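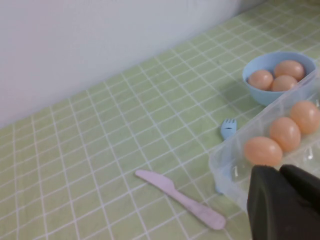 Zulska tabletop arm, rental package from Dustgate
Site inspection checklist, with inspector's comments
Site: Ashby, training kitchen, side table
Date of visit: October 28, 2023
Task on trial: eggs, between bowl and carton
Result: NOT CLEARED for use near staff. See open items at the end.

The brochure says this package is "ready for any kitchen by lunchtime." I have inspected enough rental equipment to read that as a wish. Items are marked Pass, Fail, Pass with comment, or Not checked. Not checked means exactly that, and Dustgate should not quote it back to us as a pass.

SECTION A - BASE AND MOUNTING

A1. Base clamped to a surface that doesn't flex. Pass with comment.
The clamps hold. The manual wants them tightened "firmly," with no torque given, so two installers will do it two ways. I asked for a number in January, when we looked at the Lirnbridge unit, and I am still asking.

A2. Table covering secured. Fail.
The arm was working over a checked tablecloth. A cloth can slide, and everything standing on it slides too. The sales sheet shows a cloth, so I suppose that is where the idea came from. Tape it down or take it off.

A3. Reach area marked on the floor. Fail.
No tape, no mat. The quick start card shows a marked area and the kit includes no tape to mark it with.

SECTION B - POWER AND CABLES

B1. Cord and plug undamaged. Pass.

B2. Cord routed away from the walkway. Pass with comment.
Fine today. It was fine because I moved it.

B3. Power supply ventilated. Pass.

B4. Unit stays stopped after power is restored. Pass.
Switched off at the wall and back on. The arm waited for a restart command. Credit where due.

SECTION C - STOPPING

C1. Stop button within reach of the operator. Pass with comment.
The button is on a short lead and ends up wherever the lead lets it. A left-handed operator has to reach across the work area to hit it. Dustgate sells a longer lead as an extra. A stop button lead should not be an extra.

C2. Stop button works during a move. Pass.
Tested at slow and normal speed, gripper empty.

C3. Stop button works with an item held. Not checked.
The release setting was locked behind an installer password, and the help line is closed on Saturdays. For food work I need to know whether the fingers hold or open on a stop. The manual says both, on facing pages.

SECTION D - GRIPPER

D1. Fingers intact, no sharp edges. Pass.
Matte black, blunt at the tips. Ran a cotton rag over them and nothing caught.

D2. Finger material rated for food contact. Fail.
No paperwork on site. I was told it is "the same stuff everyone uses." Send the certificate.

D3. Grip force limit set and recorded. Fail.
The limit is a slider from 0 to 100 with no units. It was at 70. Seventy what? The log sheet has a box for this and the box was blank.

D4. Fingers clear of neighboring items when picking. Pass with comment.
This is where I have the most doubts. The eggs in the clear plastic container sit in a row, shell against shell in one place, and the fingers are broad. Getting one finger down beside an egg without nudging its neighbor or the molded plastic takes a careful approach. The sales sheet claims "gentle handling of closely packed goods." I would like to see that written as a test with a pass mark.

D5. Clear plastic seen reliably by the camera. Not checked.
See-through packaging with shiny spots is hard on cameras, and the manual lists "transparent items" under limitations in small type. The trial task uses a transparent carton. Someone at Dustgate should have noticed.

SECTION E - WORK AREA

E1. Only task items on the table. Fail.
A light blue fork and a pink knife, both plastic, were out on the cloth with the bowl and the carton. The fork was partly under the carton, so the carton was not sitting on the cloth alone. Cutlery is not part of the egg task as written up. Clear it away before a run, or rewrite the task to include it.

E2. Bowl stable. Pass with comment.
The blue bowl narrows toward its base. With a few eggs in it I have no complaint. I would want it on a non-slip mat before anyone turns up the speed.

E3. Carton fixed in position. Fail.
Not fixed. A light plastic carton will go wherever a finger pushes it.

E4. Surfaces cleanable after a breakage. Fail.
Cloth again. See A2.

SECTION F - PAPERWORK

F1. Manual on site and in the right language. Pass.

F2. Service record. Fail.
Service is due every 500 hours according to the label. The hour counter had been reset and the previous reading was not written down anywhere. For a rental unit that alone would make me send it back.

F3. Operator training recorded. Pass with comment.
Training is a video of around 2 hours. There is a sign-off sheet but no practical test.

OPEN ITEMS BEFORE RE-INSPECTION

D2 certificate. D3 force limit in real units, written on the log sheet. C3 demonstrated with an egg in the fingers. F2 hours confirmed in writing by Dustgate. Table to be cleared, cloth off, carton held down, reach area taped.

The longer stop lead is to be supplied at Dustgate's cost - I will not sign for the unit without it.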